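Section 4: Washing Stuffed Toys and Other Soft Items

The Meritz washer has a Soft Items cycle for plush toys, small cushions and padded slippers.

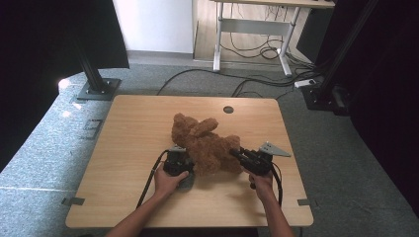 Check the care label first. Items marked "surface clean only" should be wiped by hand with a damp cloth.

1. Close any zippers and remove ribbons, batteries and sound boxes.
2. Sew up open seams. Loose filling can block the drain filter.
3. Put each item in a mesh bag and tie the bag shut.
4. Load the drum no more than half full. Add two bath towels if the load is small — this keeps the drum balanced during the spin.
5. Pour liquid detergent into the left compartment. Do not use powder.
6. Turn the dial to Soft Items. The display shows 49 minutes.
7. Set the water to 90 °F and the spin to 1,000 rpm or lower.
8. Press Start.

Note: If the display shows E2, the load is out of balance. Press Pause, wait for the door to unlock, spread the items out and press Start again.

Caution: Do not wash items filled with beans, foam pellets or straw.

Drying

Press the item between dry towels, reshape it and lay it on a rack. Turn it every few hours. Thick filling may need two days to dry through. To clean the drain filter after the load, see Section 7.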